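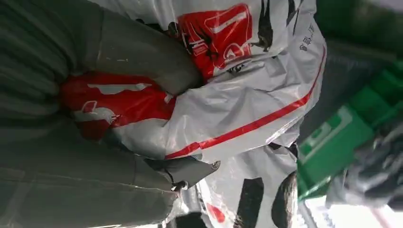
Skostham Parcel Operations: Service Desk
Ticket category: Intake bench / measuring and scanning
Site: Arroyo depot, small parcels
Raised by: Eirlys Wogan
Assigned to: Mohandas Thomas
Priority: Normal
Status: Resolved, monitoring until end of October

Summary
Scan stand on the intake bench returns "no label" or a wrong size for soft plastic mailers. Cartons are fine.

Initial report (Eirlys Wogan)
Bench next to the green belt. Since the start of the morning run the stand has been rejecting soft bags that have a perfectly readable label on them. It either times out with "no label" or accepts the label and records a height well over the real one. One flat mailer with a T-shirt in it was logged at 100 mm high. The bag then goes down the belt with a bad record and gets kicked out at the oversize check.

Already tried:
Restarted the stand from the Stullari console. No change.
Cleaned the pad with a dry cloth. No change.
Swapped the crate of bags for another one from the same trailer. No change.
Ran 8 cartons through. All correct.

Reply, 9:40 am (Mohandas Thomas)
Thanks. Please confirm the following:
1. Firmware version shown on the Stullari start screen.
2. Whether the height is wrong by the same amount each time.
3. Whether the bags are going on the pad label up and pressed flat, or as they come out of the crate.

Reply, 9:55 am (Eirlys Wogan)
1. It says current.
2. No. It varies from bag to bag. Same bag twice gives two different heights.
3. As they come out. They're packed in tight and hold the creases. Nobody has been flattening them, and we weren't last month either.

Log, 10:20 am (Mohandas Thomas)
Pulled the last 2000 records from the bench. Carton heights repeat within tolerance. Bag heights do not. Varying error on the same item excludes a fixed zero offset, so the pad zero is not the first suspect. Most of the "no label" events are on glossy bags. Asked Gangadharan Shenoy to look at the bench in person.

Log, 11:15 am (Gangadharan Shenoy, on site)
Pad seated correctly and level. Tick marks along the bottom and right edges are clean and legible. Pillar is tight at the base. No movement when pushed by hand. Thin wire on the table near the pillar checked at both ends, no damage, left where it was.

Crate is on the left of the bench, pad in the middle, belt on the right. Bags are heaped well above the rim and hang over the front and the left side of the crate.

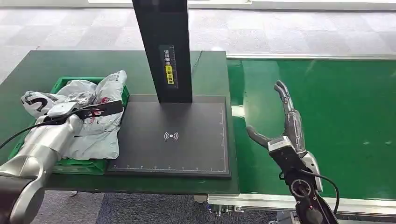
Attachment 1: Intake bench, crate of grey mailers to the left of the scan pad.

Two observations:

a) With the crate filled over the rim, bags can slide toward the pad. I pushed a loose one until its corner lay over the white border line and ran an empty-pad check. Stand reported an item present with height. Took the bag away, repeated the check, reading went to zero. Did this 4 times with the same result.

b) Glossy bags put down creased throw a bright line across the label when the fold runs the wrong way. Smoothing the bag by hand cleared the "no label" message on every bag I tried. Matte ones were less fussy.

Neither of these explains why it started today.

Reply, 11:30 am (Kamala Poojary, shift lead)
Might be relevant: the bench was set up again overnight after the floor was washed. I don't know whether the crate went back in the same spot. There used to be tape on the table for it and I can't find the tape.

Log, 11:50 am (Mohandas Thomas)
Checked the configuration history. The Skikon item profile was changed from "mixed soft" to "rigid" during the overnight work. Under "rigid" the stand takes the highest point it sees as the item height and allows one attempt at the label. Under "mixed soft" it takes an averaged surface and retries. That accounts for cartons being unaffected and for the same bag reading differently each time it is put down.

Change applied: profile returned to "mixed soft". Restarted the profile service only, no full restart needed.

Test, 12:10 pm (Gangadharan Shenoy)
Fresh crate, filled to just below the rim, moved left so there is a hand's width clear between it and the pad. Ran the whole crate. One "no label", cleared on the second placement after smoothing. Heights plausible on all of them. The T-shirt mailer from the first report now reads 18 mm, checked against a steel rule.

Root cause
Wrong item profile loaded after overnight work. Contributing: crate overfilled and set too close to the pad.

Actions
Profile to be locked so that it needs a supervisor login to change. Owner: Ivan Kuzmenko.
New tape marks on the bench for the crate position. Owner: Kamala Poojary.
Fill crates to below the rim when they hold soft bags. Added to the bench card.
Smooth the label area before placing a glossy bag. Added to the bench card.
Records created this morning under the "rigid" profile to be flagged for remeasure at the oversize check. Owner: Mohandas Thomas.

Reply, 2:25 pm (Eirlys Wogan)
Running normally since lunch. Bags already kicked out this morning are in the cage by the oversize check. Can someone confirm whether they need new labels or just a rescan?

Reply, 2:40 pm (Mohandas Thomas)
Rescan only. The labels are valid. Put them through the same bench and the old record will be overwritten.

Note, 3:05 pm (Ivan Kuzmenko)
Profile lock is in place at Arroyo. The other sites still have it open and I've raised a separate ticket for those. Leaving this one in monitoring.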